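Section 4: Making your first batch of ice cream

Read this section once before you plug anything in. The Flivano will wait, and the cream is happier in the fridge anyway.

Before you start

The bowl of your Flivano has a cooling liquid sealed inside its walls. It must be frozen solid before use. Shake it next to your ear. If it sloshes, put it back in the freezer and find something else to have for pudding.

You will need:
500 ml double cream, cold
One small tin of condensed milk
A spoonful of vanilla extract
A pinch of salt

Method

1. Put the empty bowl in the coldest part of the freezer the night before. Stand it upright and leave the lid off.

2. Stir the cream, condensed milk, vanilla and salt together in a jug. Don't whip it. The machine has a motor and would like to feel useful.

3. Chill the jug for 30 minutes.

4. Set the motor base on a flat, dry worktop or table. Take the bowl out of the freezer and lock it on to the base by turning it clockwise until it clicks.

5. Drop the paddle into the bowl, fit the lid and switch on. The paddle must be moving before any cream goes in.

CAUTION: Never touch the inside of a frozen bowl with wet fingers. You will stick to it, and the guarantee does not cover you. 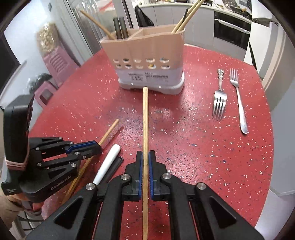
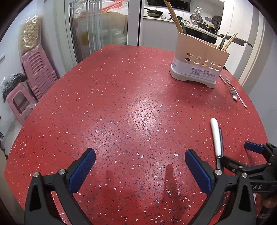

6. Pour the mixture slowly through the hole in the lid. Stop well short of the rim – ice cream grows as it churns, and it has no respect for worktops.

7. Churn for 19 minutes. The motor will sound more and more put upon as the mixture thickens. A low groan is normal. A smell of burning is not, and you should switch off at once.

8. Switch off, lift out the paddle and scrape the ice cream into a tub with a plastic or wooden spoon. Metal spoons scratch the lining.

NOTE: Fresh from the bowl, it will be soft enough to slump. For proper scoops, freeze the tub until firm.

Adding extras

Chocolate chips, nuts and broken biscuits go in for the last couple of minutes only, a little at a time. Keep the pieces smaller than a pea. Whole toffees will stop the paddle dead. Alcohol slows freezing, so a splash of rum is fine and a glassful gives you a cold drink.

If it hasn't set

Check the bowl first. A freezer stuffed with peas and opened every five minutes in July may never get it cold enough. If the bowl was solid, the mixture probably went in too warm. Pour it back into the jug, chill it, refreeze the bowl and try again tomorrow.

Cleaning is covered in Section 5. Let the bowl come back to room temperature before you wash it, and keep it out of the dishwasher.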